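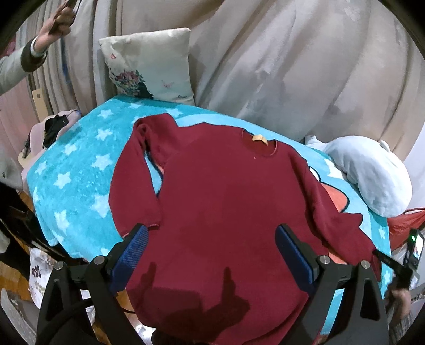 4. Folding knitwear (jumpers, cardigans)

Do these on the bed, table's too small for long sleeves. Smooth the blanket first or the knit picks up every lump.

4.1 Lay jumper out flat, front up. Neckline away from you. Doesn't need to be dead straight yet.
4.2 Pull both sleeves clear of the body. A bent sleeve is fine for now, just no creases trapped underneath.
4.3 Smooth from the collar down, flat hands. Shoulders last, folds collect there.
4.4 Check the chest for bits and fluff. Lint roller, not tape.
4.5 Turn it over. Fold one side in to the middle, sleeve straight down the back. Same again other side.
4.6 Fold bottom up to the collar, once for thick knits, twice for thin.
4.7 Into the Skindel box, fold facing out. Max 8 per box, 6 if chunky.

Note: plush blankets shed. If you get fuzz on dark wool, shake the jumper outside then go back to 4.4.

Note: label inside the collar gone or unreadable? Put it aside for Eylül, dont guess the wash.

CAUTION: never lift by the neckline. Ribbing stretches and wont go back. Both hands, under the shoulders.

CAUTION: damp knits do not go in boxes. Dry flat overnight, see section 6.

Reds and burgundys go in seperately from creams. Box lid on, December list updated, next one.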